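Drestel Baseball League
Vacancies and calls

Official scorers wanted for the summer season (paid per game, training given)

Posted 9 April 2018

The Drestel Baseball League is looking for new official scorers for the coming summer. We play at Plastville Park and at the ground of the Nuttall club, and the work is paid. You do not need to have scored before. You need to like baseball, or to be ready to like it, and you need to be able to sit still and look at one thing during a whole afternoon.

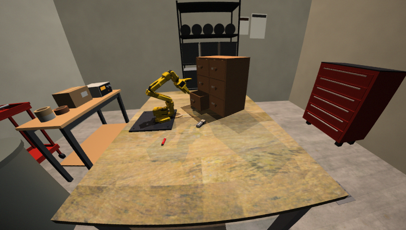
Rosângela Miranda
Head of Scoring, Drestel Baseball League

I came to this league as the mother of a shortstop and I did not know what a shortstop was. In my country I had followed volleyball and nothing else. A man put a pencil in my hand in the fourth inning of a game that was already lost and told me to write a K each time a batter struck out. I did this, and by the end of the season I was correcting him. I say it so that you are not afraid of the list of duties further down.

What a scorer does in our league

The official scorer records each play of the game as it happens. For each batter you write how he or she reached base, or how the out was made and which fielders touched the ball. You also decide certain things which the umpire does not decide. The most important is whether a batter has a hit or the fielder has an error. You also decide between a wild pitch and a passed ball, and you say which pitcher has the win when the rule leaves this to you.

The umpire decides who is safe and who is out. The scorer never changes this and never comments on it, even when the whole bench comes to ask.

After the last out you check that the sheet balances. The plate appearances of a team must be equal to its runs, its runners left on base and the outs made against it. If they are not equal you have missed something, and you look for it before you go home. Most often it is a runner who was forced at second and is still standing there on the paper.

We score on paper first and then enter the game in Morkik, the programme which the league uses for its statistics. Morkik is not beautiful but it is quick when you know it. Last season our scorers entered more than 3,000 plate appearances, and the averages on the league page come only from there. A player who is batting well looks at this page every evening, so please believe me that your work will be read.

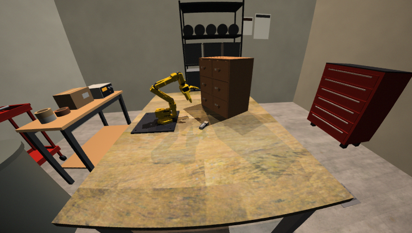
A second part of the work is less known, and it is the part where we lost people in the past. After each round of games the clubs may send questions about scoring decisions. A coach may ask why the ball which went under the glove of his third baseman was an error and the similar one two innings later was a hit. The scorer answers in writing, in a few sentences, with the number of the rule. You may change your decision within one day of the game. After that it stays.

I answer the difficult ones together with you. You will not be left alone with an angry coach. But you must be able to read a criticism without taking it home, and if you know that this is hard for you, it may be that the position of assistant is a better place to start.

The positions

Official scorer, senior division. You have charge of the sheet for one game on each game day, and sometimes for both games of a doubleheader. You make the decisions and sign the sheet.

Assistant scorer. You sit beside the official scorer, keep the pitch count and the substitutions, and read the entries aloud when they go into Morkik. After half a season most assistants are ready to take a junior game alone.

Scorer for the junior division. The games are shorter and there are many walks. The strange plays are more frequent here than in any other place. Last summer I saw three runners between second and third base at the same moment. You should be patient and you should like children, or at least not be disturbed by the noise of their parents.

What we pay

An official scorer who works the full senior season receives 410 pounds, paid in two parts, one in the middle of the season and one at the end. If you work only a part of the season you receive the part which corresponds. Assistants and junior scorers are paid per game at a lower rate, which I will send to you when you write. Travel between Drestel and the Nuttall ground is paid on top, by bus ticket or by distance if you drive.

When a game is rained off after the first pitch you are paid as for a full game. When it is rained off before the first pitch you are paid the travel only. I know this is not generous and I have asked for it to be changed.

There is tea, and there is something to eat between the games of a doubleheader. Please tell me if you have an allergy.
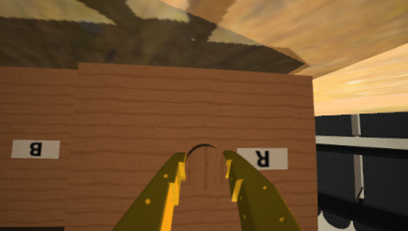 Training

We held the first scoring course of the year in February and it was full. A second one will be given before the season begins, over two evenings, in the clubhouse at Plastville Park. The first evening is about the sheet: the positions and their numbers, the signs, how to follow a runner around the diamond with the pencil. The second evening is about judgement. We look at recorded plays again and again, and each person writes down hit or error before anyone speaks.

The expression in the rules is "ordinary effort", and this is what we discuss for most of the second evening. Would an average fielder of this league, on this grass, have made the out? Not a fielder whom you saw on television. In our league a ball hit hard at the third baseman is a hit more often than you would think, and a high ball behind second base which falls between two persons who are looking at each other is also a hit, although it gives pain to write it.

Thaís Magalhães teaches the part on Morkik. She has played second base for Nuttall and has scored in the senior division, so she knows the anger from both sides. Please bring your own laptop if you have one. If you do not, tell her before, and you can share.

After the course you keep the sheet for one practice game, and we compare it with mine. It is not an examination. If there are many differences we simply do another one together.

Who we are looking for

We would like to hear from you if:

you can be at Plastville Park or at Nuttall on most game days from the start of the season
you write clearly by hand, so that another person can read it
you are sixteen or older (under eighteen we need the signature of a parent)
you can use a simple computer programme
you are not a player or coach in the same division which you would score

You do not need to speak perfect English. The signs on a scoresheet are the same in each country where the game is played, and when I started it was the only part of the afternoon that I understood completely. For the written answers to clubs somebody will read your text before it goes out, if you wish this.

A brother, sister or child in one of the teams is not a problem. We will place you at other games. Please say it to us at the start and not in July.

People who have scored softball or cricket are very welcome. The cricket scorers learn quickly. They only have to stop colouring the dots.

A normal game day

You arrive one hour before the first pitch. You take the line-up cards from both coaches and you copy them, with the shirt numbers, and you ask how to pronounce any name you are not sure of. You check the spare pencils and the rubber, and also the cushion, as the bench in the scorer's box at Plastville Park is hard and has a nail which we hammer down each spring.

During the game you do not cheer. You may talk between the innings. The telephone is in the bag.

When the last out is made you balance the sheet and show it to the umpire. Then you photograph both pages before they leave the box. We ask this of everyone after the afternoon when the wind took a complete sheet over the left field fence. The entry into Morkik can be done in the clubhouse or at home, but it must be finished by noon of the following day. 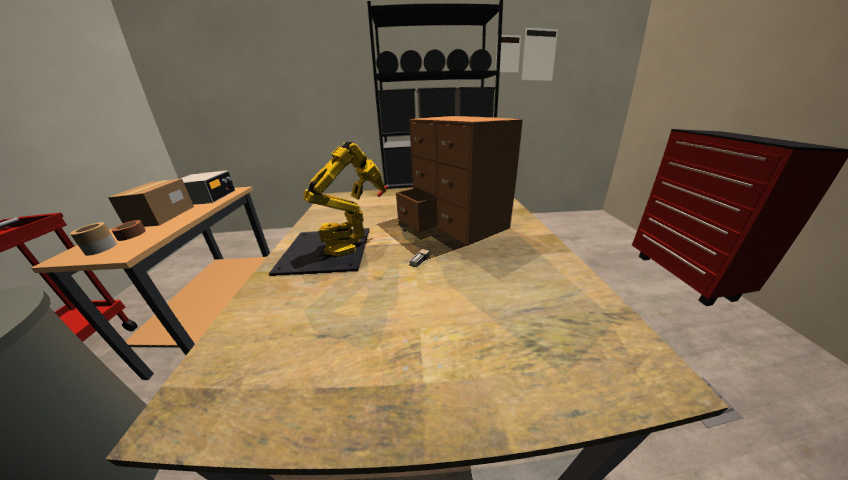 Yellow robot arm on the workbench, left of the wooden cabinet

The league will have its record book printed again this winter, with each senior game of the season in it. The scorers are named under their games. The last edition sold out at the club bar, and my mother has a copy at home although she cannot read one line of it.

How to apply

Write to me by e-mail through the contact page of the league, with the subject "Scorers". A long letter or a CV is not necessary. Please tell me:

your name and where you live
which position interests you
whether you prefer Plastville Park, Nuttall, or both
which game days you already know you will miss
what you have scored, played or watched until now, if anything

I answer each message within a week. If you hear nothing, look in the spam folder and then write again, it will not be taken as impolite. With those who apply for the senior division I like to have a short talk by telephone before the course.

If you would first like to see how it is done, come to one of the practice games and sit with us in the box. You can keep a sheet for yourself and throw it away afterwards. Thaís is there for all the practice games at Nuttall and I am there for those at Plastville Park. Ask at the gate for the scorers, and bring a warm coat, the box is in the shade until late in the afternoon.

Questions about payment and travel also come to me. Questions about Morkik, passwords included, go to Thaís Magalhães.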